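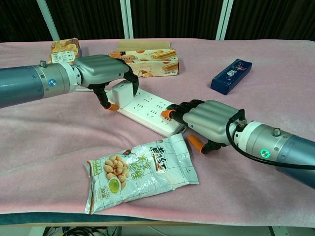 Two-Arm Bench Build: Questions We Keep Getting

Hembridge Shared Workshop, back room. Written mostly by Győző Oláh, with corrections by Yến La where marked. Last gone over in January.

What is this project, in one paragraph?

Two arms, two human-shaped hands, one table. We are trying to get them to do small household jobs that need both hands at once, with plugging and unplugging things at the top of the list. It is a hobby build by two people who have day jobs. If you came here from the forum thread that called it a "robot butler," please lower your expectations before reading further.

Does it work?

Depends what you mean. The arms move where they are told, the hands close, and the control software has stopped crashing every evening. Can it take a charger out of a power strip? Sometimes. Would I leave it alone in a room with a live outlet? No, and I'm suspicious of anyone with a similar setup who says they would.

Our last long test was 410 attempts at the same job: hold the strip still with one hand, pull the adapter with the other. I'm not going to print a success rate, because we changed the finger tips partway through and the number would be meaningless. I wish more people who post videos would say that sort of thing.

Why two arms? Wouldn't one do?

For picking things up, one does fine. For a power strip, one arm pulls the plug and the strip comes along for the ride. You can screw the strip to the table, and plenty of demos do exactly that, usually without mentioning it. At home your power strip is lying loose behind the couch.

So one hand has to hold while the other works. This sounded simple when we drew it on the whiteboard. It doubled the wiring, doubled the calibration, and gave us a whole new kind of failure where the arms argue with each other through the object they are both touching.

Why human-shaped hands? Aren't they a gimmick?

Largely, yes. I argued for plain two-finger grippers and I would argue for them again. They're cheaper, stronger for their size, and you can fix one with parts from a drawer. Yến wanted hands with fingers and a thumb, on the grounds that plugs and packets are made for people. We settled it by building the hands and agreeing to go back if they were hopeless. They have turned out to be annoying but not hopeless, so I lost.

[Yến: He lost because a finger can hook behind an adapter when there isn't room to pinch it from both sides. He leaves that out every time.]

Why are the fingertips orange?

That was the color of the grippy material we had. It does help when you are looking at the hands against a pale background and trying to tell which finger is touching what. We didn't plan that.

Why a fleece blanket on the table?

It stops small things from skating away when a finger bumps them, and it's kinder to the fingertips when a hand comes down too far. It also makes the job harder in a way I happen to like. Cloth bunches up and it drags. Homes are full of it, and a test that only works on bare tabletop isn't telling you much.

It has one real drawback. A fingertip pushing down into fleece feels soft contact well before it reaches anything solid, and our early code took that as "object found." We have grabbed a lot of blanket.

Why practice on snack packaging?

Because it is cheap, it comes in shapes we need, and we always have it. A cardboard box of wafer rolls is light and dents if you squeeze too hard, so you get an honest record of your grip force. A foil bag of peanuts is far worse. It crinkles, it reflects light, the weight slides to one end, and there is no single right place to hold it. If someone shows you a gripper picking up wooden blocks, ask to see it do a bag of peanuts.

Do you run the power strip live during tests?

No. The strip is not connected to the wall while the hands are on or near it. This isn't up for debate and it's the first line on the sheet taped to the door. A metal-framed hand poking at outlet slots is a bad thing to be casual about. If you copy one part of this project, copy that.

What do the lights on the wrists mean?

On our build, the green ring means that arm is powered and accepting commands. It does not mean safe. Visitors read green as "go ahead and touch it," and we have had to say otherwise more than once. We may change the color if I can win that argument, at least.

Is it autonomous?

Mostly it isn't. A person steers the arms for most sessions, and the software replays or smooths parts of what they did. We have one short routine that runs by itself, for reaching and touching down on the strip. I would call that a macro with some corrections in it. Others would call it AI and ask for money.

What did it cost?

The parts ledger stood at 2,236 dollars when we closed it for the first version, and at 2,832 after the second round of wrist work. Neither figure includes the arms themselves, which came to us secondhand in a swap, or any of our hours. Be wary of any build total that doesn't tell you what was left out.

What software are you running?

Our own, called Zunano. It's a small control program that keeps both arms on one clock and refuses to move either if the other stops answering. That last feature is the only part I would defend in public. The hand code is a separate piece named Hứa, which Yến wrote and which I'm not allowed to touch.

[Yến: He touched it. We lost an evening.]

Will you release the plans?

The bracket drawings and the wiring sheet, yes, when they match what's on the bench. At the moment they don't. There were 3 revisions of the wrist mount and the drawings describe the middle one. Publishing wrong plans would waste more of your time than publishing none.

What breaks most often?

Cables. Motors get the blame and cables do the damage. Anything crossing a wrist joint gets bent thousands of times, and it will fail inside the jacket where you can't see it. Leave a generous loop at the wrist and check that it can't snag on the forearm at full reach. What happens under the table is a separate disgrace. We have labeled those cables twice and the labels fall off.

After that, finger tendons going slack. You notice it as a fingertip landing slightly late, and you will spend an hour looking for a bug in the code first. Check the tension before you open the editor.

Is it safe to stand next to?

Stand behind the tape, keep a hand on the stop button, and tie back anything that dangles. The arms are not fast, but slow and strong can still trap a finger against a table edge. No one under 16 goes inside the tape, with or without a parent who says it's fine.

I saw the Kernholm kit does all this out of the box. Why not buy that?

Maybe you should. We haven't tried one, so I can't tell you it's bad. Before paying, I would ask whether the objects in the demo are fixed down, how many takes it took, whether somebody was steering, and what a replacement finger costs. If you get straight answers to all four, write to us. I would like to hear them too.

Should I build one at home?

If you want your chargers unplugged, use your hand. If you like chasing odd faults at 11 at night and have a table you can give up for a year, go ahead – but start with one arm and a plain gripper, get it boringly reliable, and only then think about fingers.

Can I come and see it?

Yes, on workshop evenings, from 7 p.m. Ask at the front desk for the back room. It may well be in pieces when you get here. Bring a packaged item you think it can't pick up. You will probably be right, and we'll add it to the pile.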